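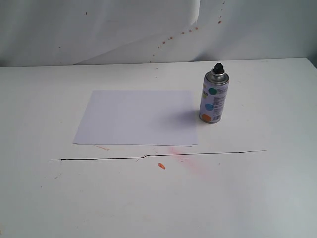

Starting layout, paper on the left and can on the right

Policy keeps going for the can when the prompt is about the paper — dataset problem or model problem?

Posted by Gil-soo Sung

Hi all, long-time reader, not much of a poster. I'm in the middle of a small study on language-conditioned manipulation and I've got a result I can't decide how to read.

The setup is about as plain as I could make it. White table, white backdrop, a few sheets of blank paper, one spray paint can standing up right next to them. We have a family of tasks on this layout. Some are about the can (pick it up, move it to the other side, set it down upright) and some are about the paper (slide the stack toward you, straighten the sheets). The policy gets a camera view and a typed instruction, and it puts out short chunks of arm motion. We call the whole training set Calovard, mostly so we have something to name the folders. It's 3,627 episodes, teleoperated, and 3,000 of those are can tasks. The rest are paper.

So here's my trouble. When I type a can instruction, it does great. When I type a paper instruction, the arm starts out fine, drifts right, and ends up hovering at the can. I ran 400 evaluation trials, split evenly between the two instruction types, and the paper half is bad enough that I don't want to show it to anybody yet. It doesn't seem to matter how I word it. "Slide the paper forward," "push the sheets," "move the white stack." Same drift.

My first thought was that the paper is just hard to see. White on white, it only stands out by a bit of an edge and a bit of shadow, and the can has those colored dots on the label, so of course the vision side likes the can. My second thought was the imbalance. My third thought, which came to me at one in the morning, was that the language isn't doing anything at all and the model has simply learned "go to the can."

I've got time for 2 more rounds of training before I have to write this up. What would you spend them on? I'd rather not re-collect everything, the operators have been through enough. Also, would you clean the table or leave it? It's got paint on it and a line running across the front, and the backdrop is speckled too. I kind of liked having the mess in there, but now I'm second-guessing.

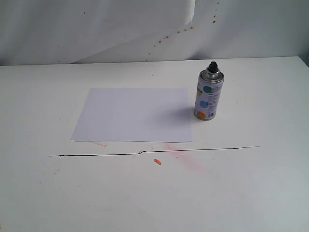 Same layout again, with the line and the red haze below the paper

Aurel Moldovan

I've been burned by almost exactly this, so let me save you one of your training rounds. Don't train anything yet! Run the swap test first.

Take your same start layout, same everything, and feed the policy three kinds of text. One, the correct instruction. Two, the instruction for the other object. Three, an empty string. Log the first couple of action chunks and compare them, you don't even have to let the arm finish. If the chunks come out nearly the same for all three, then the one-in-the-morning theory wins and the text is being ignored. If they start out different and then slide together as the arm gets closer, the language is getting in there but the vision takes over once the can gets big in the view. Those are two really different problems and they have different fixes.

From what you wrote (starts out fine, then drifts) I'd bet on the second one. But "starts out fine" is doing a lot of work in that sentence, because in your layout the paper and the can are practically touching. Reaching for either one looks the same for the first half of the motion! You could have a policy that's deaf as a post and it would still look like it was headed for the paper. So I'd also do a batch with the two things far apart. Paper way over on the left, can on the right, lots of bare table in between. Then do it mirrored. If it goes to the can every time, there you go.

About the imbalance, yes, it matters, but you don't need new data to try something. Sample the batches so paper and can come up equally often, and see what that buys you. You'll go through the paper episodes many times over, so watch for overfitting. When I did this on the Wevetti arm it got us maybe half of the way, and the other half came from relabeling. Our operators had typed pretty much the same sentence for every episode and the model had no reason to read it. I went back and wrote a bunch of different phrasings per task. Boring afternoon, worth it.

What I would collect, if you can get a little operator time out of them, is pairs. Put the objects down, record a can episode, reset to the same spot, record a paper episode. When the two starting views match, the only thing that tells the episodes apart is the text, so the model has to use it. A small batch of those did more for us than a big pile of ordinary ones.

Leave the table alone for now. If you scrub it in between rounds you've changed two things at once and you won't know which one helped. Finish the comparison on the table you trained on, then clean it and rerun the evaluation as its own condition. I'd read that section of a paper.

One more thing, please report the two instruction types separately. I've seen people average them and get a perfectly respectable number out of a policy that never once did the second task.

trulum_dave

just use colored paper, problem solved. we had a similar thing at Trulum with a white tray and swapped in a blue one and it was fine

Chávez Robotics Club

Colored paper would get the number up, but then Gil-soo is studying colored paper. If the question is whether the arm follows the instruction, I'd run it as an extra condition and keep the white one in.

Small addition to Aurel's list. Check what your image preprocessing does to the paper. We dump the resized, normalized input to disk and look at it with our own eyes before every run. In our case the edge of a white sheet pretty much vanished when we downsized, and no amount of rebalancing was going to bring it back. If you can't find the corners of the stack in that image, try a higher resolution or a crop before you use up a training round. It takes ten minutes and you can do it on episodes you already have.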